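Shop-floor chores: can a machine do them yet?
Gallery

The Trestus workshop in Dorport repairs and refits office computers for local firms. Since August it has taken part in a review of which routine bench tasks might be passed to a machine, and which should remain with staff. The review covers 39 tasks, from sorting screws to wiping down cases. Drive replacement was placed near the top of the list — it is frequent, repetitive and easily done badly.
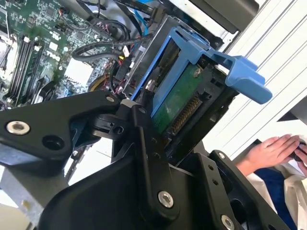
Reading time: 2 minutes

A hard drive in its blue plastic caddy, held by the gripper at the metal drive cage of an open desktop computer. The green motherboard carries the name DELL, and black cables loop across the case close to the cage.

For an experienced member of staff the job takes 20 seconds and very little thought. A machine must line up the caddy, keep clear of loose cables and judge how hard to push. The workshop's present view is that handling a caddy is within reach, provided that the case has been opened and set in place beforehand. Plugging in the cables is a different matter and remains a task for staff.

Of the tasks reviewed to date, 6 have been judged suitable for further work. Household chores are being considered separately under the Plitard study, where folding and tidying have so far proved harder than any work at the bench. Findings from both will be published together.

Related items
Liyanage bench trials: summary of methods
Sorting mixed screws by machine
Plitard study: laundry, dishes and floors
Visiting the Dorport workshop

Last updated: December 2024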